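Nov 24, 2021

Quick one, break is short. People keep asking how it's going at Casbridge since the Priltum robots got approved, so.

They're not on our floor yet. Right now it's all in the simulator. Open the drawer, get the thing, put it away, shut the drawer. Again. 1,463 runs so far and my job is now partly watching them and typing what went wrong. I used to do the drawers. With my hands. Now I write notes on drawers.
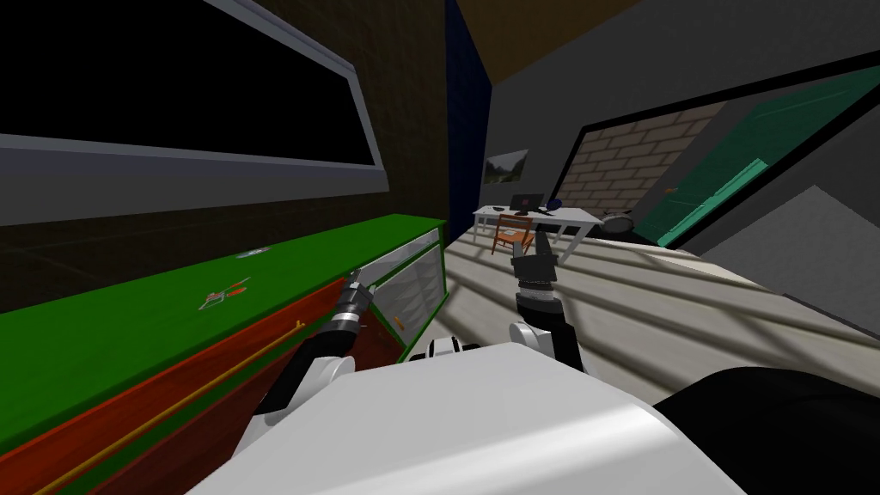 Pay is the same, before you ask. Hours are the same too. What changed is the talking – three of us used to stock the supply room together and you'd hear everything, whose kid was sick, who was looking for another job. Now I sit at a screen with headphones and the other two got moved to receiving. I see them at lunch if the shifts line up.

My back feels better, I'll give it that. No more bending for the low drawers all morning. And some of the notes are kind of fun to write, you start to notice how much you do without thinking. Which hand pulls, which one reaches in. Never thought about that in my life.

What bugs me is nobody asked us how the room should be set up. Enriquez did the layout and I beleive they were here for one afternoon. We've got 277 item codes and the ones we grab the most are at the far end. Told my lead. She said write it down. So I wrote it down.

Training for the real ones is suposed to start after the holidays. Will post when I know more. Gotta run, bell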